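Workshop tips, towel folding unit (robot club, spring term)

Typed this up fast before the May demo, so forgive the mess. Mostly for the new people and whoever takes over the Wenier bench after us.

Towels first. Wash them twice before you use them. New towels are stiff and slide around on the tabletop. No fabric softener, ever. Softener makes the fingers slip and you'll spend an hour blaming your code. Ask team Flakow.

Buy towels all one color and buy extra. A color that stands out from the table, or your vision people will be sad. We went through 13 this term, mostly grease marks from somebody's hands. Dish soap straight on the spot, rub, leave it till morning, then wash. Gets most of it out.

Lint. Wipe the finger pads every 51 folds or so the log sheet says, we just do it when we change towels. Damp cloth, then dry cloth. Packing tape wrapped sticky side out also works and its faster.

Start position: fold by hand, put it down, dont fuss with it. If you square it up perfect every time the program learns nothing and then falls apart at the demo. Let the edges bunch a little.

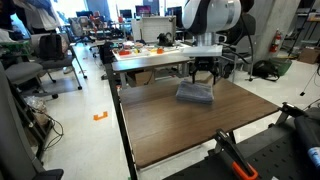
Grip height is the one everybody gets wrong. Come down slow, stop high, then lower in tiny steps till the fingers just pinch the top layer. Too low and you grab the whole stack, or worse, press into the table. Write the number down. Write which towel too, thick ones are different.

Cables: leave a loop with slack in it. Run the arm through its full reach at low speed and watch the loop the whole time. Velcro ties, not zip ties, you will be redoing it.

Clamps go back where you got them. Check they're tight before each session, they work loose.

Table wobble. Fold up a piece of cereal box, shove it under the short leg. Team Shehu had a 33 percent miss rate one afternoon and it was the table. Re-check your zero after.

Chairs pushed back before anything moves. One person on the stop button, and that person does not also hold the laptop.

Saving runs: name the folder team, towel, run number. Fimik lost 400 runs in a folder called "new new 2". Back up before you go home.

Cleaning the tabletop: barely damp microfiber, wipe with the grain. No spray polish!! Makes it slick and towels skate.

Missing tips or teh wrong ones, tell Dorottya Virág, she keeps the master copy. Log sheets are in the top drawer, pens you bring yourself.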